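Clirnska Writing Rooms
Spring progress report to the Selvanayagam Fund
Prepared by Anika Haverford, project lead
28th May

Summary

The spring series of personal essay workshops is finished at both locations, the Zirkton branch library and the Ornovex community building. Participants have turned in 21 finished essays for the printed collection. The collection is behind schedule and will go to the printer later than we told you in the application. Spending is under budget by $665, and we are asking permission to move that amount to a different line. Details are below.

Background

The grant pays for writing workshops for adults who want to write about a hard period in their own lives. Most of the people who signed up have lost a spouse, parent, or child. Others came to write about divorce, illness, or leaving a country. We do not ask for a reason at registration and we do not screen for writing experience. Several participants had not written anything longer than an email since high school.

The workshops are not therapy and we say this in the flyer and again at the start of each series. Every participant gets a sheet with the numbers of local counseling services.

Workshops

Each group met for five sessions. The library group met in the evening and the Ornovex group met in the late morning. Fathima Liyanage taught the library group and Obed Amegashie taught at Ornovex. They used the same outline so that people who missed a session at one place could make it up at the other, and a few people did.

The outline changed from the one attached to our application. We had planned to begin with a long free-writing session on the hardest memory a person was willing to put down. Fathima tried a version of this during the trial evening and found that people either froze or wrote a great deal and then did not want to look at it again. Both groups now begin with an object. Participants write a page on something kept in a drawer, a glove box, or a closet, and the harder material usually arrives by the second or third page without being asked for. One man wrote on a tire gauge for most of the series. His essay is in the collection and is one of the stronger ones.

The middle sessions were spent on scene, dialogue, and where to start. Starting was the most common problem. Nearly every first draft opened with family history that the reader did not need yet. Obed had people cut their drafts apart with scissors and tape them back together in a different order, and he would like to keep doing it. The last session was for reading aloud. Reading was optional.

Attendance dropped in April at the library. Part of this was the road work on the street side of the building, which closed the parking lot entrance and was not announced to us. We sent directions to the back entrance by email, but some participants do not check email often, and we should have called. Attendance came back by the end of the series. At Ornovex it stayed steady.

Feedback

We used the short form your office sent us, with an added box for comments. The ratings are in the attached sheet. Comments that came up more than once:

The sessions should be longer. Readers in particular felt rushed at the end.

People want written notes on their drafts as well as talk in the room.

The chairs at Ornovex are uncomfortable. We have passed this on to the building.

Some participants asked for a group that continues after the series ends. We have not budgeted for this. The library group has started meeting without an instructor, and the branch lets them use the room when it is free.

There was one complaint. A participant felt that another writer's comment on her essay was a comment on her marriage. Fathima spoke to both of them separately. Both stayed in the group. We have since added a page on giving feedback, which tells people to refer to "the narrator" when discussing a draft, even when everyone in the room knows the narrator is the person across the table.
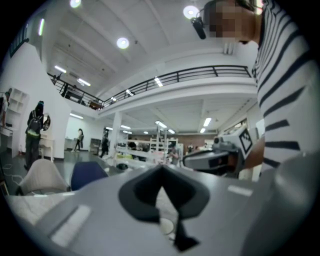

The collection

Moushumi Dewan is editing the essays and Mahfuz Dewan is doing layout. Every essay gets two rounds of edits. The first round is for structure and goes back to the writer with a letter. The second is for spelling, punctuation, and small repairs, and the writer approves the final text before it goes to layout.

The first round took much longer than planned. We had allowed the same amount of time for each essay, and they did not need the same amount of work. Some came in nearly ready. Others were handwritten and had to be typed first, and in those cases Moushumi sat with the writer to check words she could not read. She also reports that writers with difficult subject matter often need time before they can face an edited draft. One writer put the envelope away and did not open it for weeks. We did not want to push people in this situation, and we do not think the Fund would have wanted us to.

Permissions also slowed us down. Many of the essays describe living relatives. We asked each writer to consider whether those relatives should be told, and whether names should be changed. Most writers changed names. Two writers withdrew their essays after talking with family. Both essays were good and we were sorry to lose them, but the decision belonged to the writers. They are not included in the total given above.

All first-round letters have now gone out. The second round is well under way. Mahfuz has finished the page design and has tested it with the longest and shortest essays. He raised the type size after we showed sample pages to the Ornovex group, and this will add pages to the book. The printer has given us a new quote, and the difference is covered by the existing print line.

The title is not settled. The working title is still Clirnska Writing Rooms: Essays. Participants have made suggestions and we will ask them to choose from a short list.

Public reading

The application included one public reading when the book comes out. The Zirkton branch has agreed to host it in the main reading room. We will set the date after we have proofs in hand, so that we do not have to move it. Writers who do not want to read their own work can ask Obed or Fathima to read it for them, or can leave it out of the program.

Budget

The full budget sheet is attached. Instructor pay, room costs, and editing are in line with the application. Supplies came in low. The library gave us paper and let us use its copier, and we bought fewer notebooks than planned because many people preferred to bring their own. The unspent amount on the supplies line is $665.

We ask that this be moved to editing, to pay Moushumi for the time spent typing handwritten essays and meeting with their writers. This work was not in her original agreement and she has done it so far without pay. If the Fund prefers to have the money returned, please let us know and we will do that with the final report.

Problems and changes

The main problem is the schedule for the book, described above. In a future series we would set the essay deadline earlier, ask about handwriting at registration, and raise the question of relatives and names in the first session instead of after the drafts are in.

The second problem is contact with participants between sessions. Email alone does not work for this group. We now have a phone list, kept by Anika Haverford, for people who agreed to be on it.

We also underestimated the load on the instructors. Listening to this kind of material week after week is tiring, and both of them said so. They have started talking by phone after each session. We would like to pay for that time in the next application.

Next steps

Finish second-round edits and collect signed approvals from all writers.
Settle the title.
Send files to the printer and check proofs.
Set the reading date with the Zirkton branch and send it to your office.
Deliver copies to the writers, both host buildings, and the Fund.
Submit the final report with receipts.

We need an answer on the budget request before Moushumi's next invoice. Questions on the workshops can go to Fathima or Obed directly, and anything on the book or the money should come to me.

Anika Haverford
Clirnska Writing Rooms

Attachments: feedback ratings, budget sheet, revised workshop outline, feedback guidelines page, sample layout pages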